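Acta de la reunión de diciembre, 9:00 h

Asistentes: los habituales del taller. Se aprueba el acta anterior sin cambios.

**1. Cajas pequeñas con cajón**

Se repasa el encargo de Irkar, que pide 38 unidades en madera clara, con ranura oscura arriba y cajón con el frente en rojo rosado. Musidwood confirma el precio del tablero. Queda pendiente decidir el tirador. La mayoría prefiere no ponerlo.

**2. Bandejas y vasos**

Las bandejas de Tokgöz llegaron en tono beige rosado y se pidieron grises. Se acuerda quedárselas y reclamar el descuento. De los vasos de plástico transparente con borde rojo hay hasta 200 en el almacén, así que no se compran más hasta primavera.

**3. Colocación sobre la mesa**

Se discute el orden de las piezas para la muestra. Se acuerda lo siguiente:

- la caja, al fondo y en el centro
- el vaso, a su derecha
- la bandeja, más a la derecha, con su tarjeta blanca
- el tablero blanco, delante de la caja

La tela negra se mantiene. Se descarta el mantel claro que se propuso en la reunión anterior.
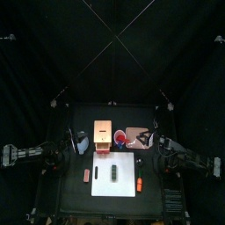

El cajón se deja un poco abierto, para que se vea el frente de color. Cikholm pregunta por escrito si la tarjeta puede ir en dos idiomas; se contestará que sí, con el mismo tamaño.

**4. Ruegos y preguntas**

Faltan 19 etiquetas del pedido anterior. Se revisará el armario de la entrada antes de volver a imprimirlas.

Se levanta la sesión a las 10:15 h.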